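Bendlow Questions "Two-Minute Tidy" Claims for Cup Racks

12/18/25 - Bendlow, the home storage tester, said today it will not endorse the countertop drying racks now sold as a cure for messy kitchens until their makers show better proof.

"We keep hearing that a rack clears a counter," said Solange Bastos, head of testing. "Mostly it moves the pile." 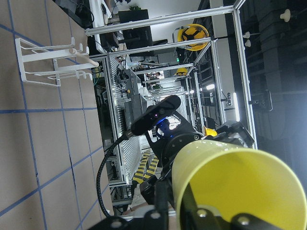

Bendlow's review will compare 30 racks over 20 days of ordinary use. Makers like to quote capacity, a number that says little about daily life. A white wire stand with hooked prongs looks handy enough, but lay one wooden dowel across it and a yellow cup still needs a spot of its own. Bendlow wants labels to say which items a rack holds together.

Nishimura and Cisemia have agreed to send racks. Hutosis has not replied. Results are due in March.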